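周一上午，Skinurent 路测前检查，感知+规划那一套。填表：Nadhirah Tarigan。复核：Diarmuid Daly。赶时间，写得乱，看不懂的来问我。

软件包：Varkum 控制栈，Kinsella 规划器，标注工具还是老的那个。

## A. 上电与控制

- [x] 急停：遥控端、机身按钮各按一次，都断电。复位正常
- [x] 心跳丢失 → 减速停车。拔网线试的，停得住
- [x] 转向零位。偏了一点点，重标后过
- [ ] 速度上限配置。**没过**，现场文件和仓库里的不一致，见下
- [x] 日志盘剩余空间
- [x] 时钟同步，相机和惯导对得上

备注：速度上限现场那份是有人手改过的，没提交。以仓库为准，已覆盖，重启后还要再读一遍参数确认。下次谁改谁提交，拜托。

## B. 感知：路面与阴影

树影是这条街的老问题。分割网络把深色影子当成坑或者当成非路面，可行驶区域就会缺一块，规划器跟着绕。这次重点看影子边缘。
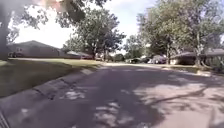
B-1 前视，树影路段。左侧路缘石可见，影子铺满近处路面。

- [x] 路缘检测（左）：连续，没有断
- [ ] 可行驶区域：影子里有空洞。**有条件通过**
- [x] 曝光：自动曝光没有来回跳
- [ ] 镜头眩光检查项：脚本里没写，只能人工看。要补

空洞问题说细点。回放里第 347 帧最明显，影子和亮斑挨着的地方，置信度掉下去，下一帧又回来。时间滤波开着的话规划器基本不受影响，关掉就会抖。所以现在的条件是：滤波必须开，启动脚本里加断言，没开就不让进自动模式。断言 Diarmuid 写，今天下班前合。

亮斑那边暂时不动阈值。上回调低阈值，影子是好了，草坪也变成路了，得不偿失。

## C. 标定与自身遮挡

- [x] 相机外参：和上次标定比，在容差内
- [x] 自身掩膜已加载，版本号和机体配置匹配
- [x] 掩膜外扩：30 像素，够用
- [ ] 掩膜随俯仰变化：没测，缺工装
- [x] 点云里自身点已滤除

备注：掩膜文件命名太随意了，两个目录里各有一份，内容还不一样。加载顺序决定用哪份，这不行。先删掉旧的，再改加载器，找到重复就报错退出。

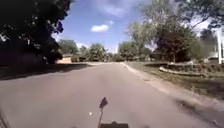
加载器改完以后还要跑一遍回归，老数据包也要跑，别只跑今天的。老包里机体前端的配置不同，掩膜要跟着包走，不能写死在代码里。Eamon Noonan 之前提过把掩膜哈希写进包头，当时没排上，现在看应该做。列入待办，优先级高。

## D. 规划与跟踪

- [x] 全局路径加载，无跳点
- [x] 局部规划周期：稳定，没有超时告警
- [x] 停车点误差：合格
- [ ] 靠右偏移参数：和文档不符，文档旧了
- [x] 手动接管后恢复：两次都正常
- [ ] 弯道限速：见备注

接管测试注意：恢复自动之前，规划器要重新取一次当前位姿，否则会去追旧轨迹。代码里有这一步，但是日志没打，出了问题查不到。加一行日志，很快的事。

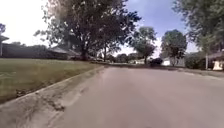
弯道限速目前按曲率算，曲率又是从地图中心线来的，中心线点太稀的时候算出来偏小，车就进得快。改成对中心线先重采样再算，Kinsella 里有现成函数，不用自己写。像这种远处缓缓向右拐的路，直道那一段不该提前减速，减速点应该落在弯前；另外弯那边路右侧停着一辆深色车，代价地图要给它留出横向余量，不能只看中心线。余量参数先用默认，等仿真结果。仿真今天晚上跑。

还有一个小的：路缘和沥青交界那条粗糙带，左边缘检测有时贴着混凝土外沿，有时贴内沿。以内沿为准。规则写进标注说明，不然标的人各标个的。

## E. 工具链与数据

- [x] 录包完整性校验
- [x] 上传到 Geltus 服务器，校验和一致
- [ ] 可视化工具：打开大包会卡，约 2 分钟才出图
- [x] 标注导出格式
- [ ] 参数快照：没有自动存

参数快照这个必须做，A 项的速度上限就是例子。每次开录自动把全部参数存一份进包里，跑完能对比。脚本不长，Benvinda Carrilho 那边有个半成品，拿过来改。

可视化卡的原因应该是一次性解全部图像，改成按需解。不急，但是烦。

## F. 空旷直道基线

这段用来做基线，前方车道没有车没有人，误检直接就是误检，不用争。

- [x] 障碍物误检：无
- [x] 直线跟踪横向误差：在限内
- [ ] 路面深色斑块：偶尔触发低置信，不触发减速
- [x] 右侧路缘拟合：稳定

深色斑块和 B 项的影子可能是同一个根因，先挂一起，别开两张单。

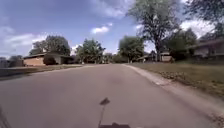
Siobhán Phelan 复查时提出，误检为零不能单独当通过依据，漏检没有测，基线里应该再加一组摆放目标的记录，否则把阈值调到最高也能过这一项。她还要求 F 项的结论改成“部分通过”。

同意，已改。目标组下次测，用标准锥桶，距离表我来列。

## 遗留

1. 速度上限重启后再读一遍（Nadhirah）
2. 滤波断言（Diarmuid）
3. 掩膜哈希进包头（Eamon）
4. 参数快照（Benvinda）
5. 弯道曲率重采样，看仿真结果再定
6. 眩光检查项补进脚本，没人认领，先挂我名下
7. 靠右偏移的文档更新

整体结论：有条件通过，只许低速、有人跟车。第 1、2 条没关之前不进自动模试。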